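Skisdale Community Orchard
Progress report to the Csizmadia Fund, spring period
Prepared by Fidel Godoy, project coordinator

Dear friends at the Fund,

It hardly seems possible that another reporting period has come around, but the plum trees are in blossom along the lower fence, so it must be true. Thank you, as always, for your patience with our winter paperwork, and for the kind note you sent with the second payment, which I read out loud at our April meeting and which now hangs in the shed above the seed drawers.

Planting

The biggest piece of news is that the new rows are in. We planted 23 young apple trees on the slope behind the old Usen road, in ground that had been nothing but brambles when we first wrote to you. The digging took longer than we had planned (there is a band of clay down there that I would not wish on anyone's shoulders), and we lost two good weeks to frost, but every tree was staked and mulched before the buds opened. We had hoped to get the pears in as well. They will have to wait for fall, and I have moved that part of the budget forward, as your office suggested when we spoke.

Workshops and learning days

We ran 13 sessions over the winter, mostly on pruning and grafting, along with a cider afternoon that filled up within a day of the sign-up sheet going out. Géza Virág taught the grafting and has agreed to come back next year, which pleased everybody, especially the people whose first grafts fell off and who would like another try.

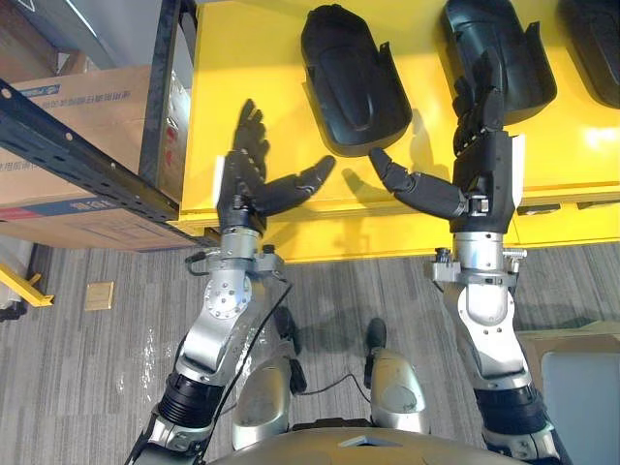 Two black multi-fingered hands at a yellow work surface.

Attendance was best in the evenings and weakest on the early mornings, even with coffee on offer, so we will be moving the morning sessions to 6:30 p.m. from now on. A few families asked for something children could do alongside their parents, and we are working out a simple program of seed sowing and label painting for the summer.

Water and soil

The rain tank is installed at last and holds 500 gallons. It was delivered with the wrong fitting, then with the right fitting and no lid, and I will spare you the phone calls in between. Likside, our supplier, took the extra delivery charge off the bill without being asked, and that small saving has gone toward hose. Soil tests from the upper rows came back a little acid but perfectly workable. The lower rows still need drainage, and I would like to talk with you about that before we commit to anything, as the cheaper of the two quotes leaves out the ditch along the lane.

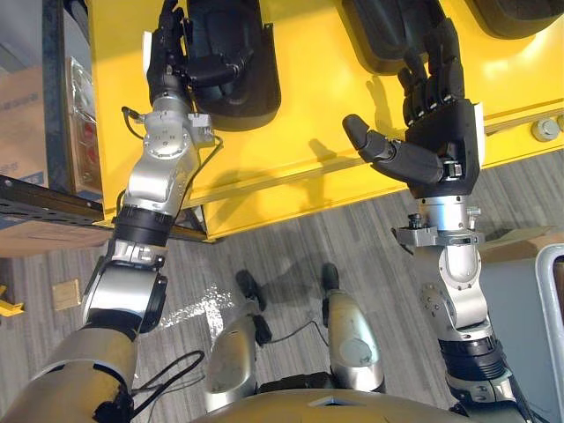
Spending and what comes next

We are slightly under budget on trees and slightly over on tools, mainly through replacing two wheelbarrows that had served us longer than anyone could remember. The full figures are in the attached sheet. Over the summer we expect to finish the path to the upper gate, net the cherries before the birds get to them, and settle the drainage question one way or the other.

You are very welcome to visit whenever it suits you. Late August is lovely, when the early apples are coming in, and we would be glad to send you home with a bag.

With warm thanks from all of us,
Fidel Godoy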